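Menu Writing, Week 9: Seasonal Menus and the Small Kitchen

Hi all - notes from Wednesday, tidied up a bit so you can read my handwriting for once! 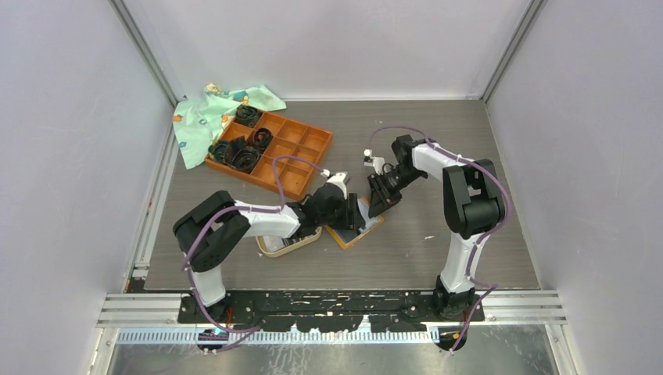

How long should a seasonal menu be? Short enough that your cooks can prep every dish before the doors open, and for a place with 26 seats I'd stop at 17 items, desserts included.

I used Draltia in class, the fish place I keep going on about. Their February menu had one chowder, and that chowder sold 1,042 bowls (I still can't get over it). They buy from Nenidel, who deliver in the morning, so the catch goes on a chalkboard and the printed card just says "today's fish." Smart, and cheap too.

Some of you asked about naming farms on the menu. I love it, but only if you'll reprint when the supplier changes - guests do ask!

For next time: read the Ondness brunch menu in your packet, mark every dish that shares a prep item with another one, and bring a price for the soup. Pencil is fine.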